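4. Doors and handles — Clurkel units on shared floors

Read section 2 first. Applies to every room the unit opens by itself, Vendwood and Storlow sites both.

4.1 Put the unit in HOLD from the panel. Check the amber light is on. Speed limit alone is not enough.
4.2 Arm folded, gripper shut.
4.3 Stand on the hinge side when you release the brake, never in the swing.

CAUTION — HOLD times out after 13 minutes. Set it again if you are still working.

4.4 Wipe the lever before teaching the grasp point. Grease on a handle means slip, and slip means a fault 1984 and a walk back to the start. Free hand flat on the door to keep it still, tissue or soft cloth on the bar, work along to the tip. Backplate too if its marked. No spray straight onto the handle.
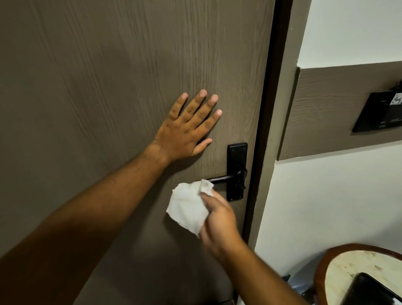

Kumiko Ikeda would add the gripper pads to this step: a clean lever is no use if the pads are filthy, and on her floor they get done at the same time, pads first.

Fair point, and it goes in from issue 2. Pads come off with the short key.

4.5 Teach the grasp point. Press the lever down by hand, let it return, save.
4.6 Run the door twice at slow speed, one person at the stop button thoughout.
4.7 Log it — door number, initials, any fault code.

Note: round knobs are not supported. Leave those doors off the route.

Checked 09/11/2018, L. Trummer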